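The pump at Nallon ran for 301 hours before the bearing temperature moved. The night operator logged the change, closed valve 7, and waited for the valley to call. 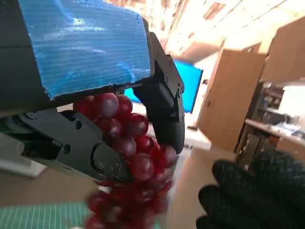 Vandenberghe Writers' Group, Short Fiction

The call came at 2 a.m. Flavitz had lost pressure. The operator read out the figure, 200, and was asked to read it again. Outside, the reservoir stood level with the road. The operator put on boots and went to look.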